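Moving house with a sourdough starter and a load of jars, what do I do with it all?
Posted in Kitchen & Food Storage
231 views

Oluwatosin Chukwu
Moving on Monday, Lornard to Keltadix, long drive with a stop on the way. Got a starter I've kept going for 3 years and I really don't want to lose it. Also a shelf of pickles and chutney, half of them opened, and a freezer drawer of stock.

What I know so far. Starter is in a big clip-top jar, fed every evening, plain white flour and tap water. Car will be full so it'll be on somebody's lap or in the footwell. Last time I took it anywhere (only to my sister's) it came up through the lid and all over the seat, still finding bits of it in the seatbelt thing. New kitchen has no fridge till later in the week, the landlord keeps saying it's coming.

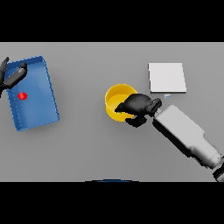 So can I leave it unfed for the journey or does that kill it. And is it ok to post a bit of it to myself as a backup? Someone said dry it but I've never done that and dont want to muck it up with days to go. Also does the water in a new place matter, it's very hard where we're going.

The opened chutneys, do they need to stay cold the whole time? Some say refrigerate after opening on the label, the home made ones say nothing obviously because I wrote the labels.

Stock I think I'll just have to use up. Soup every night then. Any help appreciated, bit frantic here.

Betel
Starter will be fine. People worry far too much. It's flour and water, it wants to live. Mine went a fortnight in the back of the fridge with grey liquid on top, poured it off, fed it twice, back to normal.

For the drive — make it stiff. Take a spoonful of the old stuff, add a lot more flour than you usually would till it's a dough you can roll into a ball. Stiff ones work slower and don't climb out of the jar. Small ball, big jar, lid resting on top and not clipped. You don't need to take the whole jarful, a spoonful grows back in a couple of feeds. Feed it normally when you get there. Hard water, never had trouble with it myself.

Chutney dunno, I'd eat it but I eat anything.

Pangilinan
Agree with the stiff dough, disagree about just hoping for the best. Do dry some as well, it's dead easy and you've got time if you start tonight.

Feed it, wait till it's bubbly. Spread it as thin as you can on baking paper, really scrape it out. Leave it somewhere dry with a bit of air going round till it's brittle all over and snaps. If it bends it isn't ready. Crumble into flakes, put in a clean dry jar or an envelope in a freezer bag. You can post that to yourself no problem. To wake it up, cover a spoonful of flakes with lukewarm water, leave it to soften, then feed with flour for a few days and be patient, the first day or two looks like nothing's going on.
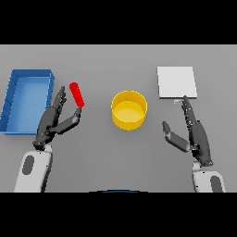 On the jars. Shop ones that say keep in the fridge once open, keep them cold, so cool box with ice packs for the drive, then more ice or a neighbour's fridge. If you can't manage that I'd give them away before you go. Home made ones depend on how much vinegar and sugar you used, so I can't tell you, and if you're not sure about one then bin it. Unopened and properly sealed ones can just go in a cardboard box with tea towels between. Stand the opened ones in something with sides, any open-topped tray with raised walls like the blue one will do, because then a leak stays in the tray and not in your carpet. Lids done up tight and a bit of cling film under the lid if it's a runny one. Don't put the starter in with them if you've got it loose lidded, it'll end up smelling of vinegar.

Stock — frozen solid blocks are handy in the cool box if you haven't got enough ice packs. But once thawed you need to use it that day or the next and only if it's stayed properly cold. With no fridge the other end I'd do what you said, soup.

Label the envelope of flakes by the way. I threw mine out once thinking it was old plaster filler.

Oluwatosin Chukwu
Thanks both. Doing the stiff ball AND the flakes, paper is spread out on top of the wardrobe as we speak. Two chutneys gone next door allready. Will have to buy ice packs, ours are packed somewhere and I'm not opening those boxes again.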